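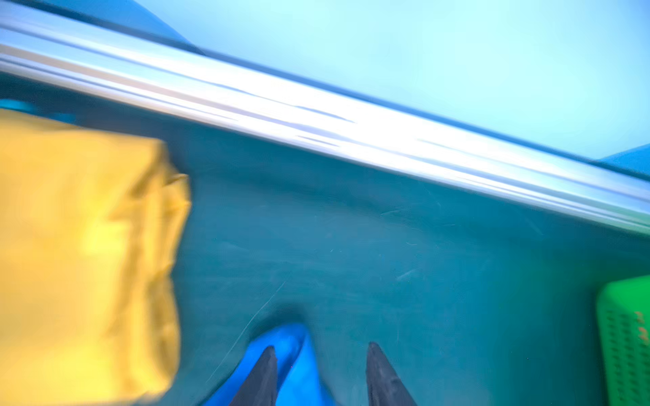 Why does it go so slowly? A girl from Trekby asked that before anyone had even finished saying hello, and it is a good question to start with.

A robot arm can move very fast. Some of the ones in car factories do. The arm at the Elville open day was picking up cloth, and cloth is hard for a machine. A brick is the same shape every time you look at it. A T-shirt is a different shape every time you drop it.

The open day is held each November in the old bus depot at Elville. This time 200 children came, in groups of 30 or fewer, and each group had a turn at the robot table. The robot is called Stan. Stan is one arm, with a gripper at the end where your hand would be.

How Stan holds things

Your hand has four fingers and a thumb, and skin that can feel. Stan's gripper has two dark fingers which are narrow at the tips. They close together, a bit like tweezers. To pick up a piece of cloth, Stan has to do these jobs in order:

Find the cloth.
Choose a place to pinch it.
Move the fingers there and close them.
Lift, and check that the cloth has come too.

If the fingers close too high, they pinch nothing but air. If they go too low, they bump the table. Sometimes they pinch two pieces of cloth at once, and then Stan has to let go and try again.

How Stan sees

There is a small camera near the gripper, so when the arm moves, the camera moves too. Try walking quickly across a room while looking at your own fingertips. Everything behind them goes smeary. A camera has the same trouble.

Colour helps. When a yellow cloth is next to a blue one, the computer can tell more easily where one stops and the other begins. Two white socks on a white sheet would be much harder. 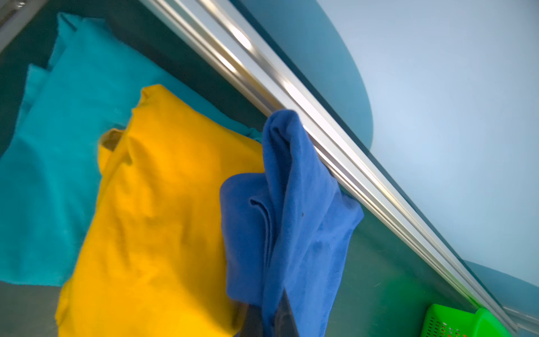
My little brother could do that when he was two, wrote one visitor on the comments sheet by the door. He probably could. But he had been practising with his hands every day since he was born, and he could feel what he was holding.

Stan has to practise as well. The program that moves the arm is called Plakuvora, and it learns from tries. A try might go well or badly, and both kinds are saved. Before the open day Stan had made 1,000 tries with cloth. On the day itself it made 154 more — some of them with a person steering the arm.

Try it at home

You need two wooden spoons and three odd socks. Drop the socks in a heap. Now hold one spoon in each hand and lift out the sock at the bottom, without moving the other two. Then try it again with one eye shut.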